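How a Robot Gripper Is Set Up

17 June 2019
By the Brustthorpe workshop desk
Reading time: 2 minutes

A robot arm needs a tool on its end before it can pick anything up. The arm in our workshop, called Tello, uses a parallel gripper. It has two fingers, and they slide toward each other in straight lines, a bit like the sides of a drawer closing. The base that holds them is called the palm.

Setting up a gripper starts with the fingers wide open. This is the zero position. The controller, a small computer named Floseo, stores it as the number 0. Then the fingers close until they touch, and Floseo stores a second number. On Tello that number is 800. Every other opening lies between the two.

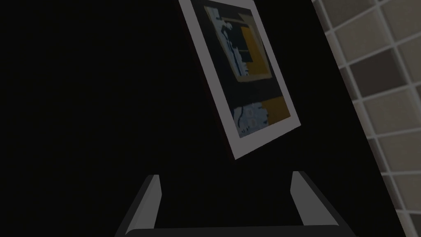 Next comes the center check. Both fingers must travel the same distance. If one moves farther than the other, the gripper will push an object sideways before it grips it. A technician closes the fingers on a metal block 12 millimeters wide and measures the space on each side of the palm.

The last setting is force, or how hard the fingers squeeze. A sponge needs very little. A steel bolt needs more. The technician begins with a low force and raises it in small steps until the object stays put when the arm moves.

Grippers also need care. Dust collects in the slots where the fingers slide, so the slots are wiped clean and given a thin coat of grease. Tello had new finger screws in February, after 1608 hours of work. When screws are changed, the zero position has to be stored again — even a tiny shift at the base is larger at the fingertips.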